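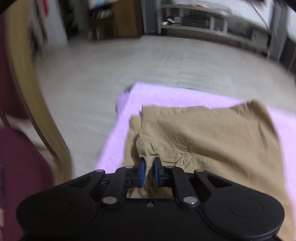
Fitting a floating shelf to a plasterboard wall

You will need a stud finder, a spirit level, a pencil, a drill with a 6 mm bit, a screwdriver and the fixings supplied with the shelf.

1. Find the studs. Run the finder across the wall at shelf height and mark both edges of each stud. A bracket screwed into timber will carry books. One held by plasterboard plugs alone should be kept for light ornaments.

2. Mark the line. Hold the bracket against the wall with the level on top and draw along its lower edge. Mark the screw holes through the bracket.

3. Check for pipes and cables. Do not drill directly above or below a socket or switch.

4. Drill. Where a hole falls on a stud, use a narrow pilot bit. Elsewhere, use the 6 mm bit and push the plug in until it sits flush.

5. Fix the bracket. Start all 4 screws by hand, check the level again, then tighten. Stop when the bracket is firm - overtightening crushes the board.

6. Slide the shelf on. It should meet the wall along its full length. If there is a gap at one end, loosen the nearest screw half a turn and try again.

The Undier shelf is 500 mm long and 21 mm thick. Its grub screws are underneath, at the back, and need the small hex key from the packet.

Instructions by Itsuki Kobori
Updated 6 February 2018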